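Notes from a talk with the woman who runs the fruit table at the Omville market hall, September 2024. Typed up fast, sorry.

She doesn't like the word display. "It's a plate of fruit. You put it out, people eat it." She's been doing it long enough to have opinions, though — lots of them.

Mandarins first. Always. She buys from a grower out past Bolville, 121 crates last season, and she goes through them by hand. "I press near the stem. If it's puffy there, it's for juice." The rest go out on plates, mixed with whatever came in that morning. Apples, if they're small. She won't put big apples out with mandarins, says they roll and knock everything onto the floor.

Why mix at all? "Color. Put out all orange and folks walk right by. Put one red apple in there and they stop." She laughed at that. Then she was off talking to a customer for seven minutes and I lost my place.

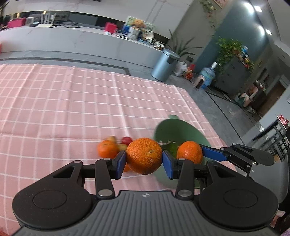

Back to the cloth. Pink with a thin white grid, and she's picky about it. She tried plain white one summer and every drip showed. Tried dark green and the limes vanished. "Pink makes an orange look more orange. I don't know why, ask a painter." She got the fabric from Tiltico, end of a roll, paid next to nothing.

Plates are a sore subject. She used to have deep bowls but the fruit at the bottom went soft before anyone got to it. So flat plates now, one layer, maybe a second if it's a busy day. Pale green ones she likes best. Arrieta had them on a shelf by the door, she says, and she went back twice for more.

I asked what sells worst. Limes. "People think they're for looks." She cuts one open and leaves the halves out, helps a little.

And December? Her worst month and her best one. More than 500 bags of mandarins, most of them to offices. She hires her niece for it and they tie the bags at the kitchen table till late. "My thumbs smell like peel untill New Year's."

Last thing she told me, while wiping down teh counter — don't wash them before you put them out. Wash them when you eat them.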